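Textiles and Dress: Care and Wear
Unit 4 handout: Creasing, and why fabrics hold a fold
Tutor: Iona Galbraith
Room 133

Read this before the practical. You will need the fibre table from Unit 2 and your own notes on yarn twist.

1. What a crease is

A crease forms when fibres are bent and stay bent. On the outside of the bend the fibre is stretched, on the inside it is squeezed. If the fibre is springy it goes back when the load is taken off. If not, it settles in the new shape.

Wool recovers well. Polyester recovers well when cool. Cotton, linen and viscose recover poorly, and linen is the worst of the common fibres. Silk is somewhere in the middle.

2. Water and heat

Cotton is held in shape partly by weak links between its long molecules. Water gets in and loosens these links. As the cloth dries they form again in whatever position the fibres happen to be lying. This is how a cotton shirt left in a heap in the machine comes to be so hard to smooth later, and it is also how ironing works: damp, heat, pressure, then cooling flat.

Polyester takes up very little water, so heat matters more. Wash it too hot and spin it while still hot, and the creases will be set. Let it cool before the spin.

3. Construction
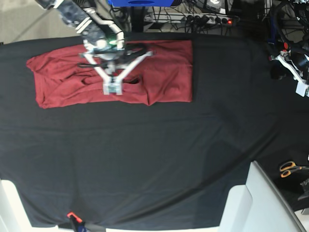
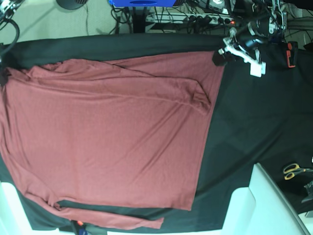
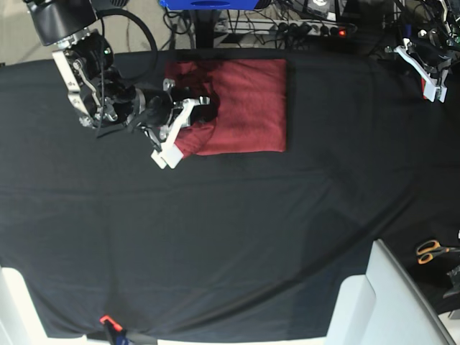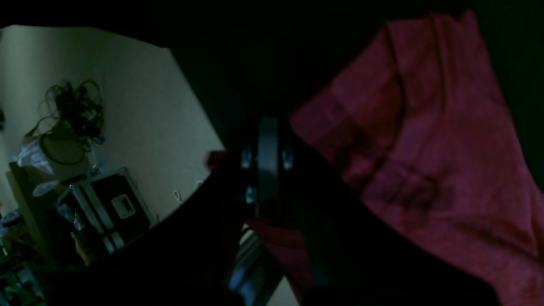 Fibre is only half of the matter, and students often stop there in written answers. A plain weave has many crossing points and little room for the yarns to shift, so a sharp bend stays sharp. Twill and satin weaves have fewer crossings and crease less. A knit is made of loops, which can open and close, so the strain of a bend is shared over a wider area. Look at the flat lower body of the dusty-rose knit shirt in the second picture, where the creases are soft and shallow. Compare it with a plain-weave cotton of similar weight from the sample box. Weight matters too. Thick yarns make a rounder bend than fine ones, and a rounder bend recovers more easily.

4. Finishes

Easy-care finishes on cotton use a resin that adds stronger links between the molecules. The cloth then dries smoother. The cost is strength: resin-treated cotton tears and rubs through sooner, usually at collar edges and cuffs first. Some finishes also stiffen the handle.

5. Measuring recovery

In the crease recovery test a small strip is folded in half, pressed under a set weight for a set time, then released. After a rest the angle it has opened to is read off. A full recovery would be 180 degrees. Always test warp and weft separately and give both figures. Samples must rest in the conditioned room beforehand, as damp air lowers the result for cotton and viscose.

Magnus Shearer will show the method at the start of the practical. Use the Trosden samples, box 554, and put them back in their sleeves. Do not handle the strips with bare fingers once they are cut. Allow roughly 19 minutes for each pair of strips, including the rest.

6. For the write-up

Give the fibre, the construction and any known finish for each sample. Put your angles in a table, warp and weft side by side. Then explain the highest and lowest results using sections 1 to 4. One page is enough.

Reading: Koren, chapter on fibre recovery. Marquez is useful on resin finishes but uses older terms, so check them against the glossary. Both are on the short loan shelf.

Hand in to the tray outside the workroom by Sep 25, 2024, with your student number on every sheet.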